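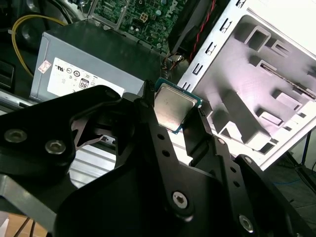
About us

Girkdale Community Computing began in a single room above the chemist's on Ferkimgate, with 12 donated desktop PCs and a kettle. We're still on Ferkimgate, though we now have the whole of the first floor and a much better kettle.

We teach adults how computers work and how to get what they want out of them. Some people come to us having never sent an email. Others have been building their own machines for years and want company while they do it (we have plenty of those, and they are a joy). Most are somewhere in the middle, with a laptop that has become slow and a drawer full of cables they're afraid to throw out.

What we teach

Our beginners' course runs for 15 weeks and starts with the mouse and keyboard. By the end you'll be writing letters, sorting photographs into folders you can find again, filling in forms online and spotting a dodgy message before you click on it. We go slowly and we repeat things as often as you like.

Inside the Box is the course people talk about! You take an old desktop to pieces, learn the names of the parts, put it back together and install a free operating system on it. You don't need any experience, and you keep your notes in the workbook written for us by Kováčik, the small print shop next door, whose owners took the very first course and loved it so much that they offered to write it up.

We also run short sessions on spreadsheets, family history, backing up your files and choosing a second-hand laptop. The programme changes each term, so have a look at the courses page or pick up a leaflet from Fudbridge library.

Where we teach

Ferkimgate is our main home. The entrance is the green door to the left of the chemist's, and there is a lift at the back, so ring the lower bell if you'd like to use it. Our Fudbridge classes meet in the old school on Mill Lane, where parking is free and the radiators are fierce. Bring layers.

We close for the whole of August.

Fees

Each term costs £49, with all materials included. If that's a stretch, please tell us when you book and we'll sort out a free place, with no forms to fill in and no awkward questions. Come along to one class before you pay if you'd like to see how it feels.

Old computers

We're always glad of working desktops, monitors and laptops. Please take out anything personal first, or ask us to wipe the disk while you wait. We can't take printers at present. The store cupboard is full of them.

Page updated 23 Jan 2026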